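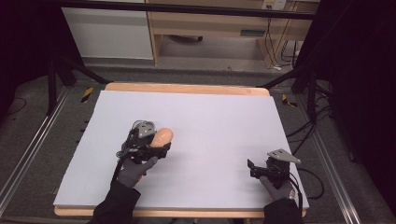 Figure 3. Two-handed collection with a pair of hand-held grippers; the left one is holding the object.

4.2 What the money went to

The first equipment plan for this project, drawn up in March by the second author, had a single line for hardware and a very large number next to it. The number was for two arms. It did not cover the bases the arms would be bolted to, the freight, or the electrician, and it was turned down with a speed we had not seen from our department before or since. Hand-held grippers came in with the second plan. A person supplies the arms, and the person was already in the building.

We asked for quotes from Ulness and Garton. Ulness priced the gripper pair at 819 dollars with mounting plates included. Garton was cheaper until the plates were added, at which point it was not. We bought from Ulness and set aside 186 dollars for spare finger pads, a figure Hryhorii Stasiv called pessimistic and has since stopped mentioning. Table 2 gives the full list. Labor is left out of it, as it is left out of most tables of this kind, and the reader should feel free to be suspicious.
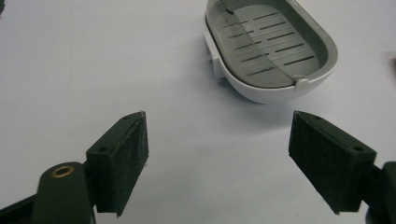 Should a lab buy its household test objects before or after the grippers?
After, and only once the opening width has been measured on the delivered unit. The width printed in a catalog is a hope.

We learned this at small expense. The first shopping trip took place while the grippers were still in transit, and 8 of the objects it produced were too wide to grasp from any side. They now hold pens and tape in the office. Objects are cheap one at a time, so they tend to be bought without a plan, and the receipts arrive in the same way. We suggest a fixed allowance (ours was 46 dollars per batch) and one person allowed to spend it.

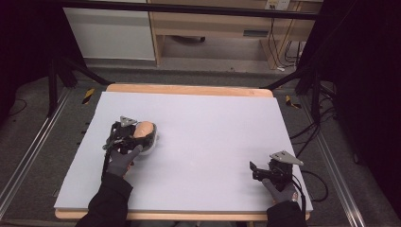

Cabling was the line we got most wrong. The plan assumed the lengths in the Escobedo price sheet, which are measured from connector to connector in a straight line, and no operator we employ works in a straight line. A cable has to leave the gripper, clear the side of the table and still have slack when the hand reaches across. The one on the right-hand gripper loops over the edge of the board and down to the floor, and a run like that should be priced by its full path. Ours were reordered once, at full cost, with Dunier supplying the longer set – the shorter set remains available to any group with a smaller table. For planning purposes we now lay a piece of string along the route, pull the operator's arm out as far as it goes, and order the next length up.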